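Sorting a Mixed Pile of Desk Supplies into a Compartment Tray 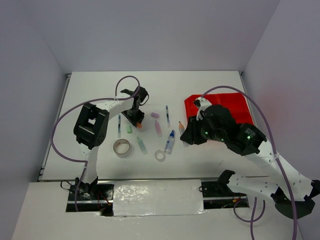
Small supplies on a white tabletop, with the red compartment tray at upper right.

Applies to: pens, tape rolls, clips, erasers and other items that collect in a desk or workshop drawer.

Surface. Use a plain, light-colored tabletop. Small dark parts show up against white, and clear tape is easier to find on a matte finish than on a glossy one. If the table stands against a wall, push it fully back to close the gap. Raised sides are useful for anything that rolls.

Emptying the drawer. Tip the contents out near the center and spread them to a single layer. Keep the tray to one side, within reach, and leave it where it is until the sort is finished. Moving it partway through is the usual cause of spilled compartments.

Order of work. Take the large items first.

1. Tape rolls. Masking tape and clear tape do not share a compartment. Fold 5 mm of the free end under on each roll before storing. Rolls wider than the compartment go back in the drawer, flat, next to the tray.

2. Pens. Test each one on scrap paper and discard any that skip after a few strokes. Lay the rest parallel, caps facing the same way. A slim pen usually needs a long slot; do not stand it diagonally across two short ones.

3. Small loose items. Sort by use, then by size. Mixed leftovers get one compartment only. When that compartment is full, sort it again.

Tray fit. Measure the inside of the drawer at the back as well as the front. The drawers in the old Hinedville desks taper slightly, and a tray that enters easily can bind before it is all the way in. Allow 21 mm of clearance above the tallest item. A strip of non-slip liner under the tray stops it from sliding when the drawer is closed hard.

Cleaning. Wash a plastic tray in lukewarm water with dish soap. Tape residue in the corners comes off with a little cooking oil on a cotton swab, left for five minutes and wiped. Wash again afterward, and dry completely before refilling. Paper labels should be removed first.

Labels. Masking tape works as a temporary label. Write on it before applying, and press it to the front wall of the compartment, where it stays readable with the compartment full. Replace it when the edges lift.

Revised in August. The note on tapered drawers was supplied by Siham Hamdan.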